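Prakis Open Day, November. A thread from the Hakari workshop, where visitors joined us for demonstrations of robotic computer disassembly. (1/6)

The morning demonstration concerned desktop towers. Our team presented the work of reaching drives inside an open case, with cables and all. (2/6)

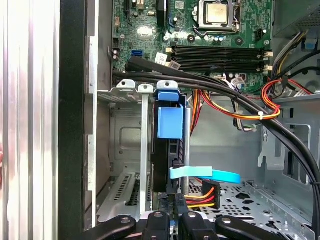
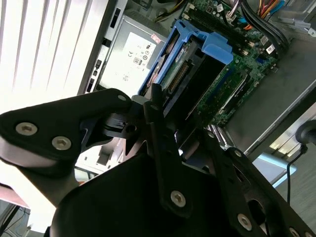
At the drive bays: 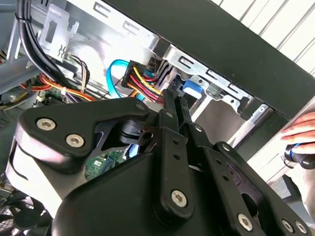
Omolara Ibrahim, who leads the Dauda project, opened the session with a short talk on why older office machines remain difficult for automated systems. Cable routing differs from model to model, and drive latches follow no single standard. (3/6)

Visitors asked how much practice the work requires. The Dauda team has recorded 600 drive removals to date and plans to reach 1,000 before the project's next review. Results will be published in full, including failed attempts. (4/6)

Several guests from the recycling trade raised the question of data security. Drives removed at Hakari are logged by serial number and passed to our partner Velard for destruction. A written summary of this procedure is available at the front desk or by mail on request. (5/6)

Prakis thanks the 142 guests who registered, and the teachers who brought their classes in the afternoon. Places at the spring session will be limited to 100. Schools and local firms may write to the visitor office now. Please state the size of your group and any access needs. (6/6)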